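The success rate is not the number you want

I have spent most of May reading rollout logs from a grasp planner, and I am in a worse mood about simulation than when I started. Some of you asked for a follow-up to the Kovar post, so here are my notes, in no great order.

Quick recap for anyone who skipped that one. Kovar is the planning stack we moved to over the winter. It takes a depth map and a segmentation mask, proposes grasps, scores them with a learned model, and hands the best one to the motion planner. The old stack, Ridura, did the same job with a lot of hand-written geometry and a config file that made grown adults cry. Kovar's selling point is that the scorer was trained on simulated objects with heavy randomization, so in theory you never tune anything again.

I have heard "in theory you never tune anything again" at every job I've had.

The headline result from our last evaluation was 1,600 simulated episodes with a success rate everybody liked. It went on a slide. My problem was with the word success. I went looking for where it was defined and found it in a helper function that Elli Mäkelä wrote as a placeholder (she says so in the comment, to her credit). The function checks whether both fingers report contact with the target at the end of the closing motion. It doesn't check for lift or for slip. If the fingers touch the thing on both sides, you get a 1.

I changed it to require that the object be held off the table for 4 seconds. You can guess which way the number went. I'm not going to print it, partly because the new definition has its own problems. Physics in our sim is kind to soft contacts and strange about small ones, so a pinch on a narrow tip can hang on forever or shoot the object across the table depending on the time step. I tried several time steps. I got several answers. Remedios Cruzado suggested reporting all of them as a band, and I think she's right, but a band doesn't look good on a slide.

Then there's perception. Kovar's scorer takes depth only, and people repeat this as if it settles every question about lighting. The mask doesn't come from depth, though. It comes from Sunell, our segmentation service, and Sunell eats color. When you randomize the lights, the renderer stacks up hard shadows, and a dark object on a pale table can end up sharing a boundary with its own shadow. The mask grows a skirt. The skirt goes into the planner as if it were part of the object, the centroid slides over, and the approach pose slides with it.

I had assumed this would be rare. It was common enough with dark targets that I stopped reading logs in order and just sorted by target brightness. The worst episodes bunched up at the dark end. Pale objects did fine, and pale objects make up most of the asset library, so the average looked healthy.

The usual answer is that randomization will wash this out if you do enough of it. Maybe. I'd like to see someone show it for this setup before I plan a quarter on it. What our randomizer does today is draw light positions and textures from wide uniform ranges, and a good share of the draws look like no room I have ever stood in. If the model is spending capacity on rooms that don't exist, I want to know what it's giving up. Nobody on the team has run that ablation, me included.

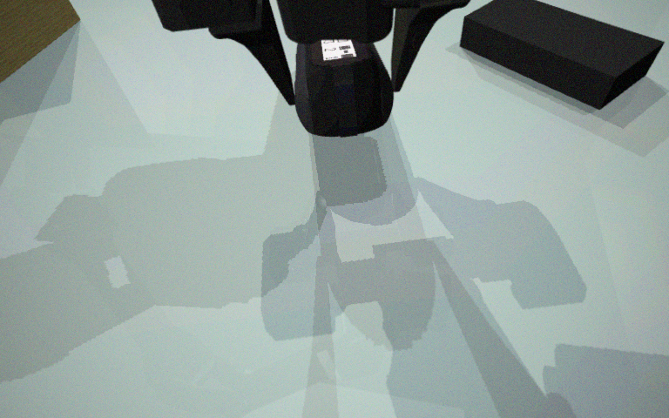
Simulated view with a glossy black target between the fingers and overlapping shadows across the tabletop.

I keep frames like this one open in a second window while I go through masks. It has most of what I've been complaining about: a black object, black fingers on both sides of it, and shadows over much of the table. Ask yourself where you'd draw the outline, then ask how sure you'd be about it from color alone. I also can't tell from a still whether that is a good grasp, and neither could our old success function, which would have been quite happy to tell me anyway.

What I've changed so far is pretty dull. The evaluation script now reports results by brightness bucket as well as the average. The mask gets compared against the simulator's own object mask, which we had for free the whole time and were throwing away. Anything under a set overlap is logged as a perception failure before the planner gets a chance to take the blame. That alone moved a pile of "planner bugs" off the Kallio board, where 9 tickets turned out to be one ticket.

I still think Kovar is better than Ridura. I would just like to be able to say by how much, on dark objects, with a definition of success that involves picking something up.

Next on my list is the time step business. If you've got a contact setup for thin fingertips that gives the same answer twice, please leave a comment with the settings. I'll run it on the 10 ugliest objects we have and post whatever comes out.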